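Labels That Survive: speaker notes
Last updated: October
14 shares | 3 comments

Before I begin: please keep your questions for the end, except if you can not hear me. Then please raise your hand at once.

Opening. I have worked with stores and stockrooms at Tandovent for a long time, and my subject today is a small one. It is the label. I mean the little sticker with a number that we put on a ladder, a projector, a drill or a cash box, so that we can find it again and know which one it is. Ask the audience: who has a box at work with old label tape in it? (Wait. Usually many hands.)

First part, the old list. When I came to Tandovent we had a list with 300 lines. The list was correct on paper. Then we walked through the building with it, and for many lines we could not say which object was meant. "Black case, medium." We had a whole shelf of black cases, medium. I tell this story slowly, people like to recognise themselves in it.

The mistake was that the list described the things and the things carried no number. A description is written by one person on one day. The next person uses other words for the same object. With a number you do not have this discussion.

Second part, how to choose the number. My advice is very plain. Use a running number and put no meaning inside it. At Drerkik, our second site, they started with a clever code: letters for the room, letters for the type, then the year. After eight months the rooms were changed and half of the codes told a lie. They kept using them, and new colleagues had to learn which letters to ignore.

Pause here and drink some water.

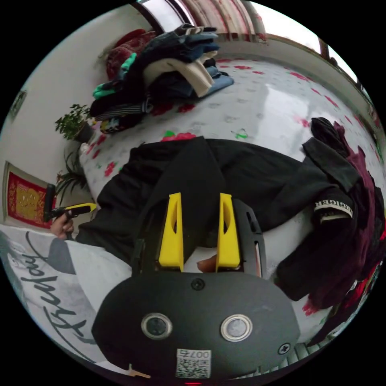 Then comes the question of zeros in front. You should decide it on the first morning, it is very boring to repair later. If you write 7 and later 10, the computer may sort 10 before 7, and your printed list looks foolish. Choose a width and stay with it. The white sticker there says 007, together with a QR code, and three characters give you room for everything below 1000. For a small office this is plenty. If you own fewer than 100 things and you are sure of it, two digits can do, but I was sure of it once also.

Third part, the code and the text together. A QR code is very good for the telephone and no use at all for the human eye. Always print the number next to it, in letters that a tired person can read in a dark cupboard. Somebody will call you from a car park and ask "is it the right one?", and that person will want to read to you from the label. We use Pikaso to print ours and it leaves the text very small if you do not change the setting. So change the setting!

Where to stick it. A flat place, away from the hand and away from the heat. Not on the lid, lids are exchanged between boxes. Not on the battery, for the same reason. On ladders we put the label on the inside of the rail, at the height of the chest. I will take a minute for the battery story only if the time allows.

Fourth part, the glue. (If we are late, jump over this.) We bought cheap paper labels first and the cleaning spray took them away. The supplier Stoyanova sent us a polyester type with a stronger glue, and we tested both on the kitchen trolley, which is washed every evening. The paper one became grey and then it was gone. The polyester one is still there, a little yellow on one corner. Clean the surface with alcohol before, and press for a while with the thumb. I know it sounds like too much care for a sticker.

Fifth part, when a thing dies. Never give its number to another thing. Write "retired" in the list and leave the line where it is. I had long discussions with our bookkeeping about this - they wanted no holes in the list. But the holes are useful. If an old paper mentions a number, you still know what it was.

For the questions: people often ask about borrowed equipment. My answer is a label in another colour and no number from our own row. They ask also about chairs. We do not label chairs.

The sample sheets are on the table near the door, please take one and try it on something you wash often.

We use cookies to remember your settings. Accept | Manage choices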